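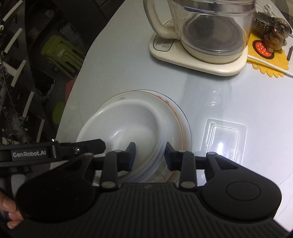
Tuesday, bench 2, evening

Glaze day. Well, glaze day and then sieve day and then sitting-on-an-upturned-bucket day, but I'm writing it all up now while I still have the numbers on my arm in marker.

So the Sesine recipe. Quick catch-up for Chang-ho, who missed last time: this is the satin green I've been trying to pull away from that chalky surface we kept getting on the brown stoneware. It looks lovely on porcelain and awful on everything else. Firouzeh thinks it's underfired. I think we've got too much whiting in it, and Sevim thinks we should all stop making green glazes, which, noted!

Mixed three small batches, all from the same dry base so the weighing errors would at least be the same weighing errors:

A - the recipe as written
B - whiting down a bit, silica up to match
C - same as B but with the new feldspar from Clernero instead of the old bag

I know, I know, two changes at once in C. Amirhossein already gave me the look. But the old bag is nearly finished and I'm going to have to use the new stuff whether I like it or not, so I want to see it in the kiln now and get my disappointment over with.

179 grams of water to start with in each one, which was too thick for A and just about right for the other two. Added water to A by the splash and then forgot to write down how many splashes. Sorry. It ended up like thin cream. Next time I'm putting the jug on the scale and leaving it there, because I do this every single time and then have to guess.

Sieving: everything through the 60 mesh first. B and C went straight through. A left a gritty little heap behind that I rubbed with the back of a spoon until most of it gave up. I rubbed some between my fingers and I think it's lumps of old kaolin that got damp in the tub. The lid on that tub doesn't close properly on the side nearest the sink. Can somebody tape it until we get another one? (If it's me, I'll forget. Put a note on my mug.)

Dipped tiles, 3 seconds each, one dip for the bottom half and a second dip over the top edge so we can see thick and thin on the same tile. Brown stoneware and the Cledden buff. I scratched the letters into the backs this time instead of using the iron pencil. Remember the last kiln, when all the pencil marks burned to the same smudge and we spent an evening arguing over which tile was which? I'm still fairly sure I was right about that.

B is drying faster than A and has gone a bit powdery on top. If I run a thumb over it, it comes off like flour. C is better, harder somehow, and I don't know why the feldspar would do that. Maybe it's just sitting in a different spot on the shelf, near the window. Sivaprasad, you had a theory about bentonite going off in hot weather, do you want to write it in here somewhere? I nodded along at the time and kept none of it.

Small disaster: I knocked the corner off one of the buff tiles loading the board. Kept it in anyway, the glazed part is fine.

Kiln plan. Going in with Firouzeh's bowls on the middle shelf, since she has the space and doesn't mind test tiles for neighbors. Same schedule as before, but I'd like a 20 minute soak at the top. We've never tried one with this glaze. If the chalkiness is underfiring then the soak ought to help A as well, and then I have to say so out loud in front of Firouzeh. If A stays chalky and B goes satin, she has to buy the pastries. We shook on it.

Other bits, in no order:

- Cones are getting low, two more firings' worth at the most. Whoever orders next, please get the self-supporting kind, I'm tired of making little clay feet.
- The Yousafzai slip bucket has been claimed by Sevim for her big jars. Ask before you thin it. She was very calm about it this morning and I didn't like that at all.
- I washed both glaze brushes and hung them up bristles down, please leave them that way.
- Kiln shelf with the green drip on it: I've ground most of it off, still needs kiln wash. Two coats, and let the first one dry (looking at myself here).

Leftover glaze is in the yogurt tubs on the bottom shelf, lettered on the lid AND the side, because lids travel. Don't top up any of them with water before the tiles are out. If A turns out to be the good one I'll need to work backward from what's in the tub, and my splashes are already bad enough.

Tiles need to dry overnight. Chang-ho is loading first thing and I've left him the board by the kiln door with the shelf plan on top of it. Letters face down, chipped tile at the front so I can find it easily.

4 comments
Share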